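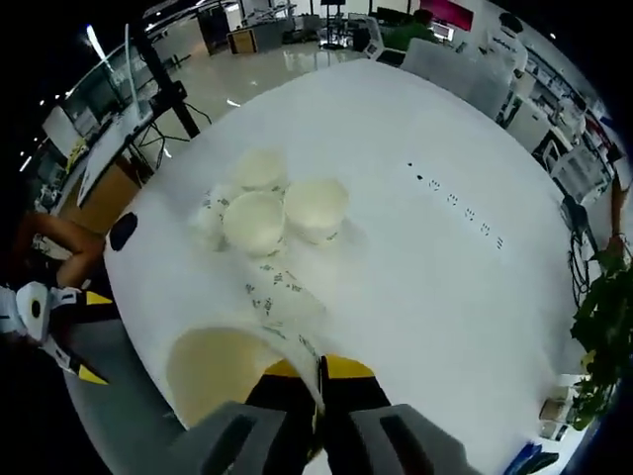

Hand-held pair, left unit drifts on closing width

kabelsalat_77
Jul 31, 2025

Hello all. We have two Darov hand-held grippers and we use them at the round table for the paper cup task. From the last week the left unit reports a closing width that is not correct. When the fingers are fully closed it should read zero, but after 20 minutes of work it shows 2 mm. I calibrate again, it is good, and then it comes back. The right unit has no such problem. Both have the same firmware and the pads were changed on the same day. What should I check first?

mossy_bearing
Change the pads again. Soft pads get pressed flat and then your zero is wrong. We had this many times.

kabelsalat_77
Thank you, but I have measured the pads with a calliper and left and right are equal. Also the error goes in the other direction. If the pads were flat, the fingers would close further, no?

mossy_bearing
Depends where your zero is taken. But ok, if you measured, you measured.

ohm_on_the_range
My bet is the cable. Does it hang free from the gripper to the floor? The weight pulls on the plug each time you lift the arm, and the encoder sits just behind that plug. I would do it in this order:

1. Switch off, take out the plug, look at the pins with a lamp. One pushed back pin is enough.

2. Put a loop in the cable and fix it to the housing with a small clip, so that the plug carries nothing. Check it with the gripper in the working position, at the height where you really hold a cup, and not lying on the bench. In the photo the cup is on its side in the air and the cables go down beside the table, so this is the position you must test.

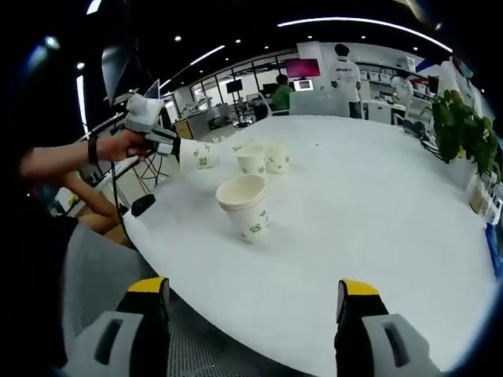
3. Open and close 20 times by hand with no cup and write down the zero each time. If it jumps, it is the plug or the encoder. If it creeps slowly, look at the finger screws.

4. Only then calibrate. Leave the unit switched on for a while before you do it.

mossy_bearing
I do not agree with number 4. Calibrate first, otherwise your numbers in step 3 are compared with nothing.

ohm_on_the_range
In step 3 you compare the readings with each other. The absolute value is not needed there. With a new calibration you can hide the fault for a day.

pad_and_shim
Please look also at the screws on the finger carriage. On ours one was loose, and it gave a similar error but smaller. We use the Jorkell thread lock, the weak one, and let it dry 24 hours. Do not use the strong one, I had to drill a screw out and it was not a nice afternoon.

kabelsalat_77
Small report. Pins are straight. I made the cable loop and did step 3. It jumps, it does not creep, and it jumps more when I turn the wrist to put a cup on its side. The screws were tight, but I have checked them also on the right unit. Now I have ordered a new cable from Steiner, they say roughly one week.

ohm_on_the_range
Swap the cables left and right while you wait. If the fault moves with the cable, you know it.

mossy_bearing
And keep the old pads, please. I am still not convinced.

kabelsalat_77
I will swap tomorrow morning and write the numbers here.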